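Unit 3: Picking from a bin

The household and shop-floor versions of this chore are the same: take one item from a jumble and put it somewhere else. A person does it without looking twice. For a machine, the difficulty rises sharply once items touch or cross, as the gripper must choose a piece, find a free section of it and close without dragging its neighbours.
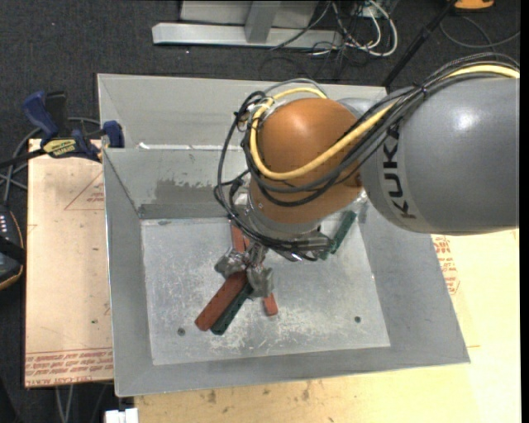

Fig. 2. KUKA arm with gripper over crossed wooden sticks in a sloped-wall metal bin.

Long, thin parts are awkward in two ways. The best grasp point may lie under another part, and the sloped walls limit the angles from which the fingers can approach. For the Larnbridge exercise, state which stick you would lift first and give the approach direction. Bring your answer to the February session.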